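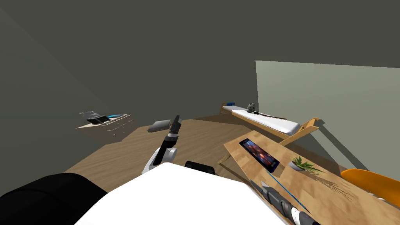

Tamau Grant Tracker
For councils, shires and community groups

Keeps public funding money straight. What came in, what it's for, when it has to be out the door. Built for small finance teams still doing acquittals out of three spreadsheets and somebody's inbox.

What it does
Deadline alerts at 42 days, then weekly, then daily in the last week. Goes to whoever you list, councillors too if you want.
Splits one grant over as many projects as you like. Unspent balance shows on every line.
Flags a purchase order dated outside the funding period before it gets approved. Can be overriden by a manager, with a note.
Acquittal report in one click. PDF or spreadsheet.
Keeps old versions of the funding agreement, so when the rules change halfway through you can see which one you signed.

What it doesn't do
Payroll. Rates notices. It will export to most ledgers but won't replace yours.

Editions
Prandness: single organisation, up to 500 active grant lines. Suits sporting clubs, neighbourhood houses, progress associations.
Meijer: council edition, up to 3000 lines, separate log-ins by department, audit view for your external auditor.
Moving up from Prandness to Meijer keeps all your data, no re-keying.

Who's on it
Osusport runs its whole facilities program through the Meijer edition, change rooms to line marking. Their grants officer Vasylyna Zakharchenko did the set up herself over a couple of arvos and now has the December reporting done before the Christmas shutdown. "I used to ring everyone. Now they get the email and ring me."

Setup
Send us your current register, any format. We load it, you check it, sign off and go. Training is by video call, recorded so new staff can catch up later.
Data is stored in Australia. Nightly backups.

Ordering
Quote part no. 3312 for the council edition. Purchase orders fine, credit card fine for Prandness. Licence is yearly, invoiced in advance, pro rata if you want it lined up with the finacial year.
Price on application, depends on number of log-ins.
Demos mornings only at the moment, book through the contact form. Phone's off after 4 pm.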